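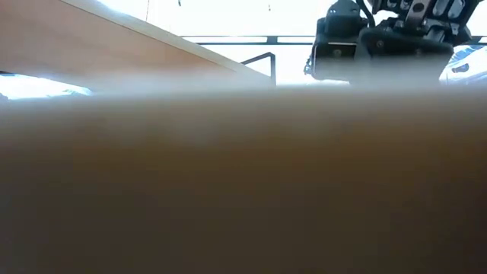

What should we do about the tables in the big room before the fall classes start?

Keep the long ones, sell the two wobbly ones, and give every top a fresh coat of oil before the chairs come back in. It took us most of an evening to get to that answer, and the minutes below tell how we got there.

Minutes of the September meeting, Skirneck Craft House

The meeting opened at 7:00 in the evening, a little late because the kettle was slow and everybody wanted to hear how the quilt show had gone. (Very well, thank you, and the pie table sold out before lunch.) There were 18 members present, which is a lovely turnout for a weeknight. The minutes of the last meeting were read and accepted with one correction: the shelf brackets were bought from Stulov Hardware and not from the lumber yard.

Tables

We had a long and good-natured talk on this one. The sewing group would like more surface to spread out on, and the bookbinders would like more floor to walk on, and both of them made a fair case. It was pointed out that the two folding tables by the coat hooks have been wobbly for years and that the last repair lasted one weekend. Several members were sorry to see them go, as they came from the old school and have held a great many cakes. After some fond stories we agreed to offer them for 20 dollars each on the notice board, with the wobble clearly mentioned.

The long tables stay. They will be turned so that the short ends face the wall with the pegboard, and we will try it that way until the holidays. If the sewing group finds the extension cords won't reach, they will say so at the next meeting and we will turn them back.

Oiling

A member who has done this before explained the method very patiently, twice. Wipe down, light sanding with the grain, wipe again, thin coat of oil, wait overnight, second coat. Please lay used rags out flat on the gravel outside and do not leave them in a heap, as oily rags can heat up by themselves and start a fire. Wubshet Paints has put aside two cans for us on account. The work day is Saturday, starting at nine, and there will be soup. Old clothes, please, and bring a sanding block if you own one.

Shelves

The open shelves have filled up again since the spring tidy. We went back and forth on whether to label them by group or by material, and labels by material carried the vote, though it was close. Yarn and fabric go up high, paper in the middle, and anything heavy goes at the bottom. Half-finished projects with no name on them will move to the hallway bench for a month and then go to the rummage sale – so do please come and claim your baskets.

Money

The furniture fund stands at 700 dollars. We approved spending up to 500 of it on stacking chairs, with Jundska Supply to be asked for a price first. The rest stays put for lamp repairs and whatever else winter brings.

Other business

The clay group asked for a second drying rack. Everyone liked the idea, and it was put over until we know what the chairs cost. The lost mitten box is full. Thanks were given for the ginger cookies, and the recipe will be pinned up by the sink.

The meeting closed at 8:50, and those who could stay helped carry the folding chairs to the closet.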